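Dem Greifer zeigen, wie es geht: Tipps zum Vormachen von Hand und per Fernsteuerung
Werkstatt und Haushalt, Stand 28. April 2022

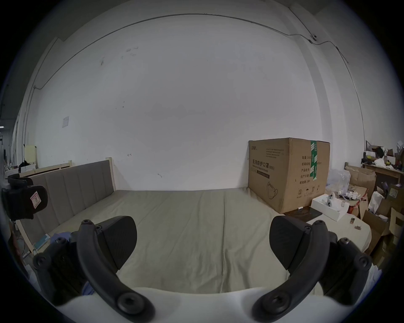
Handgeführter Greifer mit offenen Fingern über dem Bett. Auf dem Laken ein Karton und daneben Kleinteile zum Üben.

Wer einem Roboterarm eine Aufgabe im Haushalt beibringen will, macht sie ihm vor. Das geht auf zwei Arten: mit einem Handgreifer, den man selbst führt, oder per Fernsteuerung am fertig montierten Arm. Die folgenden Hinweise stammen aus der Arbeit mit beiden. Vieles gilt unabhängig vom Modell.

Vor dem ersten Durchgang

Die Unterlage glattziehen. Auf einem Bett reicht ein gespanntes Laken. Leichte Falten stören nicht, tiefe Mulden schon, weil kleine Teile darin verschwinden und die Finger beim Zugreifen Stoff mitnehmen.

Für den Anfang einfarbigen, matten Stoff nehmen. Sand, Grau oder Olive gehen gut. Muster kann man später dazunehmen, wenn der Ablauf sitzt.

Akku laden und Speicherplatz prüfen. Klingt banal, hat mich aber schon einen ganzen Nachmittag gekostet. Der Handgreifer von Vidmar speichert bei voller Karte einfach nichts mehr und blinkt dabei weiter grün.

Die Polster an den Fingern mit einem feuchten Tuch abwischen und trocknen lassen. Flusen vom Bettzeug setzen sich in die Struktur, dann rutschen glatte Gegenstände weg. Kein Spülmittel, das hinterlässt einen Film.

Schrauben an den Fingern einmal nachziehen, handfest. Wenn ein Finger Spiel hat, treffen sich die Flächen schief, und jede Aufnahme wird ein bisschen anders.

Von Hand vormachen

Immer mit offenen Fingern beginnen und mit offenen Fingern aufhören. Zwischen Start und erster Bewegung kurz stillhalten, bis zwei zählen. Am Ende genauso. Das Schneiden wird dadurch viel einfacher.

Langsamer arbeiten als gewohnt, aber in einem Zug. Zögern wird mitgelernt. Wer mitten in der Bewegung überlegt, bricht besser ab und fängt neu an.

Die freie Hand auf den Rücken oder in die Tasche. Sonst hilft man automatisch nach, hält den Karton fest oder schiebt ein Teil zurecht, und der Arm kann das später nicht.

Den Gegenstand so anfahren, dass er zwischen beiden Fingern zu sehen ist, bevor man schließt. Von schräg oben klappt es bei flachen Sachen am besten. Ganz flache Teile, also Tablets, Hefte, dünne Deckel, zuerst an die Kante schieben und dort fassen. Auf weichem Untergrund geht auch leichtes Eindrücken neben dem Teil, das braucht etwas Übung.

Kleine Metallteile erst dann ins Programm nehmen, wenn die großen Sachen zuverlässig laufen. Für Schrauben und Ähnliches eine flache Schale als Ziel nehmen.

Nach jedem Durchgang die Lage der Dinge verändern. Eine Handbreit reicht. Wer alles immer auf denselben Fleck zurücklegt, bringt dem Arm nur diesen Fleck bei.

Misslungene Griffe nicht gleich löschen. Wenn man nachgefasst und das Teil doch noch bekommen hat, ist die Aufnahme brauchbar. Ich lege sie in einen eigenen Ordner namens »Nachgriff«.

Per Fernsteuerung

Vorher den Arbeitsbereich freiräumen und einmal leer abfahren. Kabel nach hinten wegführen und mit Klettband sichern, nicht mit Klebeband. Das löst sich bei Wärme.

So hinstellen, dass man den Arm von der Seite sieht. Von hinten verschätzt man sich bei der Höhe. Anju Sengar arbeitet lieber im Sitzen auf einem niedrigen Hocker, die Augen auf Höhe der Matratze, und ihre Aufnahmen sind ruhiger als meine.

Beim Orno lässt sich die Geschwindigkeit begrenzen. Ich fahre mit 60 Prozent. Auf dem Bett darf es noch etwas weniger sein, das Nachgeben der Matratze bringt sonst alles in Bewegung.

Not-Aus in Griffweite der freien Hand — und zwar ausprobiert, bevor es losgeht.

Pausen machen. Nach 16 Durchgängen am Stück werden meine Bewegungen schlampig. Beim Handgreifer kommt das Handgelenk dazu, da wechsle ich zwischendurch die Seite.

Aufnahmen sortieren

Am selben Tag durchsehen. Eine Woche später weiß man nicht mehr, was man mit einem Durchgang vorhatte.

Dateinamen kurz halten: Aufgabe, Unterlage, laufende Nummer. Bei mir heißt das zum Beispiel karton_bett_711. Umlaute weglassen, der Import von Zudcombe verschluckt sie.

Handaufnahmen und ferngesteuerte Aufnahmen in getrennten Ordnern ablegen. Mischen kann man sie immer noch, auseinanderklauben ist mühsam.

Kleinigkeiten

Klebeband auf Kartons vorher andrücken. Lose Enden bleiben an den Polstern hängen.

Durchsichtige Beutel sind schwierig. Für den Anfang ein Blatt Papier hineinlegen.

Offene Schachteln mit kleinen Teilen nur halb füllen, dann kippt beim Anheben weniger heraus.

Ersatzpolster gibt es bei Clutthorpe im Zweierpack. Zugeschnittenes Moosgummi tut es auch, hält aber nur kurz.

Im Juni folgt der Teil über Wäsche: Handtücher greifen, glattziehen und auf Kante legen.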